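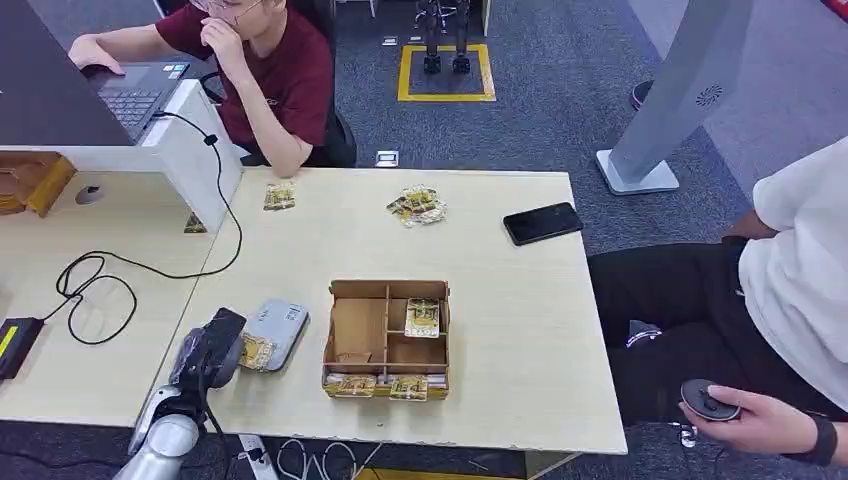

Packing the divider box, session in the shared workshop. The pile at the back is still to go.

Forum: Home and Workshop Builds
Thread: Arm for packing snack packets in a divided box – asking for advice on the grip

raju_bench
Posted March 8, 2023

Hello all. I have been reading this forum for a long time but I write seldom, so please excuse if something is not expressed in the best way. English is my third language.

We are a small group in a shared workshop in Finolcombe. Since the winter we are building a setup where an arm takes small snack packets from a table and puts them in a cardboard box with dividers. You see in the photo how far we come: one packet stands up in the upper right compartment, two lie next to each other in the front, and the big compartment at the lower left has no packet yet. My friend in the maroon T-shirt is at the laptop.

The project has the name Vorum. It has no deep meaning, it was the name of the folder.

Now the problem. The packets are shiny foil with air inside. When the gripper closes in the middle, the packet becomes thick at both ends and turns itself in the fingers. Then it comes to the box with a wrong angle and hits the divider. We made a log of 545 pick attempts with the present fingers, and 73 of them ended with the packet outside the box or hanging on a divider. All the others I count as good, also those where the packet stands up and does not lie down.

What we tried already:

Slower closing. It helps a little, but the whole cycle becomes boring to watch and the packet still turns.

Foam tape on the fingers. Very good for one evening, and then the foam was full of dust and it was slipping more than before.

Lower lift height. This made it worse, because the packet touches the box wall on the way in.

My question is if somebody has experience with soft fingers for such packets, or if I should go to a suction cup. I would like to stay with the fingers if it is possible.

Thank you for your time.

millwright_dan
Suction. Foil packets are what suction cups are for. Get a bellows cup with a soft lip, a small vacuum pump, and you're done in a weekend. I wouldn't spend another evening on fingers.

raju_bench
Thank you, Dan. I was expecting this answer. The packets in our pile are quite crumpled, and I am afraid that the cup does not find a flat place. Do you have experience with crumpled ones, or only with new ones from the factory line?

millwright_dan
New ones off a line, mostly. Crumpled will leak some. You go up a size on the pump and live with the leak.

oskvale
I disagree with Dan here. I did the suction thing for coffee sachets at home. With a wrinkle under the lip you lose it halfway across the table, and it drops wherever it likes. A bigger pump fixed part of it and made the garage so loud my neighbor came to ask. Fingers are fine. You're just grabbing the wrong part of the packet.

Take it by the flat seam at the end. There's no air in the seam, so nothing bulges and it can't roll. Your packet hangs down from the fingers and you lower it in like a letter in a mailbox.

millwright_dan
And then it stands up in the compartment and doesn't lie flat. He's already got one doing that.

oskvale
So? He said he counts it as good.

HermanM
Hi Raju, Herman Mandagi here, we met at the open evening in Preritthorpe. You showed me the first version of the fingers.

I want to ask about the log before anybody buys a pump. Of the 73, do you know how many were from the pile and how many from a packet lying alone? In my opinion these are two different problems. A single packet has a free edge on all sides. In the pile they overlap, and the finger goes under one packet and over the other one. If most of the bad picks are from the pile, new fingers will not repair it. You would need to choose better which packet to take first.

Also, what is the person on the right side doing with the controller? Is the arm driven by hand in these tests, or does it run from the program?

raju_bench
Hello Herman, I remember, you had the good question about the wrist.

In the log I wrote only "good" and "bad", so I can not say how it divides between pile and single. This was a mistake from me. I will add a column.

About the controller: we do both. When the program is not ready for some new position of the box, we drive by hand and save the points. The 545 were all by program, I did not mix them.

HermanM
Good, then the number means something. Please make the column also for the target compartment. I suspect the narrow ones at the front are worse than the big one.

tin_lid
Long-time box person, not a robot person. Your dividers are corrugated and thin, and they lean. If a divider leans even a little toward the compartment you are filling, you have lost a good part of your opening. Put a dab of hot glue where the dividers cross and where they meet the outer wall, and do it with a square held against it. Also, there's a small flat bit of cardboard lying in the bottom of your big compartment. Take it out or glue it down, or sooner or later a packet will catch on it.

raju_bench
Thank you, this is something I did not think about. In the program the dividers are perfectly straight, and I was believing my own drawing too much. I will look at them with the square.

The small cardboard I have seen a hundred times and never took out. Today it goes.

millwright_dan
The glue is a good call. I still say suction.

pell_and_wire
Question from the side: is your box fixed to the table? I don't see any stop or clamp. If the packet hits a divider on attempt ten, the box moves a hair, and attempt eleven starts from a wrong position. After fifty attempts you are measuring the box and the gripper together.

raju_bench
It is not fixed. We put it back to pencil marks when we notice that it moved. I write this sentence and I see already that "when we notice" is a weak method.

pell_and_wire
Two strips of wood screwed in an L, or only clamped if the table isn't yours. Push the box into the corner before each run.

oskvale
Or double-sided tape under the box. Less nice but it takes a minute.

tin_lid
Please no tape under corrugated. It pulls the paper off when you lift it and then the floor of the box sags. Use the L.

oskvale
I've done it plenty of times without any trouble. Depends on the tape.

HermanM
Both will work for a test. Raju, one more thing about the seam grip from oskvale. I think it is right, but your camera or your program must then know where the seam is. On the single packet this is easy. On a crumpled one with foil reflecting in all directions it is not easy. How do you find the pick point now?

raju_bench
At present it takes the center of the packet, and the direction of the long side. The reflection is a trouble, yes. When the ceiling light falls on the gold part, the program sometimes believes it is two packets. We put a sheet of baking paper under the lamp in one test – it was better, but I have no number for it.

For the seam I could take the center and move along the long side until near the end. For a flat packet it should be good enough. For the ones on top of each other I have no idea yet.

HermanM
Then do the flat ones first. Spread the packets by hand with some space, run it with the seam grip, and compare. The pile can wait.

millwright_dan
Spreading them by hand is kind of cheating if the whole point is the arm does it.

HermanM
It is a test of the fingers. For a test of the whole system I agree with you.

raju_bench
I want to report back after some evenings of work in the shop. The box is now in an L from wood strips, the dividers are glued (two of them were leaning, tin_lid was right), and the loose cardboard is in the trash.

With only these changes, the same old fingers and the same center grip, the packets hang on the divider less often. I do not give a number yet, the new log is too short and I do not want to write something which I must take back later.

The seam grip I tried for 5 packets by hand with the controller. All went in the box, but two stood up so high that the lid would not close. So Dan has also a point. Perhaps the fingers must tilt a little before they open, so that the packet falls on its flat side. The wrist can do this, but in the narrow compartments there is not much room for the tilt.

oskvale
Tilt toward the long side of the compartment, not the short one. And open slowly at the end. If you open fast the foil sticks to one finger and goes up again with it.

raju_bench
This sticking we have seen also! I thought it was static. I will try it slow.

millwright_dan
Could be static too. Wipe the fingers with a slightly damp cloth and see if it changes. And if you ever do try a cup, send me a message, I have a couple of bellows cups in a drawer that I'm not using and I can mail them.

raju_bench
That is very kind. When the seam grip with tilt does not come under the old result, I will write to you and we try the cups, I promise. First I finish the new log with the columns for pile, single and compartment.

pell_and_wire
Post the log when you have it, even the ugly rows.

raju_bench
I will. It is a spreadsheet with my remarks in two languages, so give me some time to clean it.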